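Right, tea stains. I've had three messages since February asking how I get the brown out of mugs, so I'm putting it all on one page along with the other bits I do for cups, flasks and the table they end up on.

## Brown rings inside mugs

Bicarb first, always. A heaped teaspoon in the damp mug, then rub it round with a wet finger or the soft side of a sponge. Leave the scourer in the drawer! Once you've scratched the glaze the tea grabs hold twice as fast, and I have a Furnstead mug I was very fond of that went that way.

If the ring has been there for months, fill the mug with hot water and half a denture tablet and go and do something else for an hour. Bethel Chala put me on to those. She buys a box of 63 from the chemist in Pristdale and swears it lasts her the year (I get through mine much quicker, but then I drink more tea).

Coffee is a bit different. It comes off better with salt and a squeeze of lemon, and the lemon can be the sad half from the back of the fridge.

## Flasks

- Two spoons of uncooked rice, a splash of warm water and a drop of washing-up liquid. Lid on, shake like mad, rinse.
- For a flask that smells, bicarb and hot water overnight with the lid OFF.
- Take the rubber seal out and wash it separately. Mine came out with a teaspoon handle and I'd rather not describe what was under it.
- Store it open. I know it looks untidy.

My old Bradik flask has had this treatment for years and still keeps soup hot till lunch. The seals are 39p each from the market stall if yours has perished, so don't throw the whole thing out.

## Plastic and enamel cups

Picnic cups pick up a greasy feel that ordinary washing won't shift. White vinegar and warm water, equal amounts, ten minutes, then wash as normal. It works on the orange tint from tomato soup as well, though a sunny windowsill does that job better if you can spare the cup for a day or so.

Enamel chips go rusty. Dry the chip properly with a bit of kitchen roll after every wash and the rust never gets going.

## White tables

I chose a white table and I'd choose it again, but cup rings do show. Wipe them while they're fresh with a damp cloth and that's most of the battle won. For the ones you find the next morning, make a paste of bicarb and water, dab it on, wait 2 minutes and wipe with a light hand. Try it underneath or at a corner first - some finishes go dull.

Don't use bleach spray near anything you eat off, and go easy on those white sponge blocks. They're a very fine sandpaper really, and more than 100 wipes in the same spot will leave you a matt patch (ask me how I know).

Felt coasters soak up drips and then sit there being damp, so I've gone over to cork. Bogale do a plain round one that doesn't stick to the bottom of the cup. 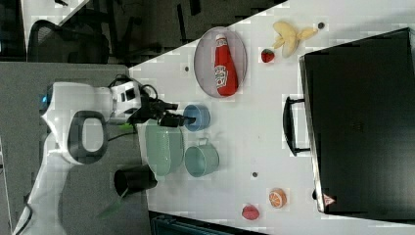

*Small blue cup on a white table*

## Putting cups away

Upright if the shelf is clean, upside down if it's dusty, and never one inside another while they're still wet. I've had two glasses jam together for good that way. If it happens to you, cold water in the top one and stand the bottom one in warm, then twist gently.

Cup hooks are lovely but check the handles first. Any hairline crack near the join and it goes on the windowsill with pens in it.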